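Chapter 4
Sorting at the Source

Most waste is sorted twice: once by the person who throws it away, and again at a plant. The first sorting takes a second or two and costs almost nothing. The second takes belts, magnets, and labor. This chapter looks at the first one, and at why a can dropped in the wrong bin is so hard to get back.

The beverage can is a good place to start. It is light, it is nearly all metal, and it can be melted and rolled again with little loss. The town of Wernent collected 1,000 cans from office bins in February. Of these, 300 had gone in with the general trash, mixed with coffee grounds and food scraps.

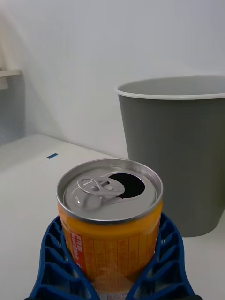

Figure 4.1 An opened beverage can. On this type the tab stays on the lid after opening, so tab and can are recycled together.

Older cans had tabs that pulled free, and these ended up on beaches and sidewalks. The stay-on tab solved that problem by design - the user did not have to learn anything new. Keep this in mind when you reach Section 4.3, which compares changes to objects with changes to habits.

Bins can be designed too. Color is the usual signal, but it only works if people know the code. A gray bin may mean trash in one building and paper in the next. Placement matters as well. When two bins stand side by side, choosing between them takes no extra walking. When they stand at opposite ends of a hallway, most people use the nearer one.

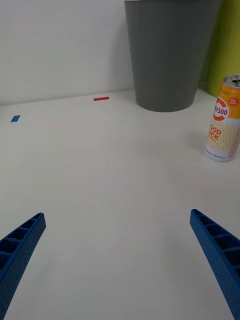 Daniyal Chaudhry disagrees that placement comes first. In his view a pair of bins without clear labels simply gives people two places to make the same mistake, and he would spend the money on signs before moving anything.

Both positions can be tested, and Section 4.2 describes a trial at the Skamell offices that did so on 22 floors.

Last updated: February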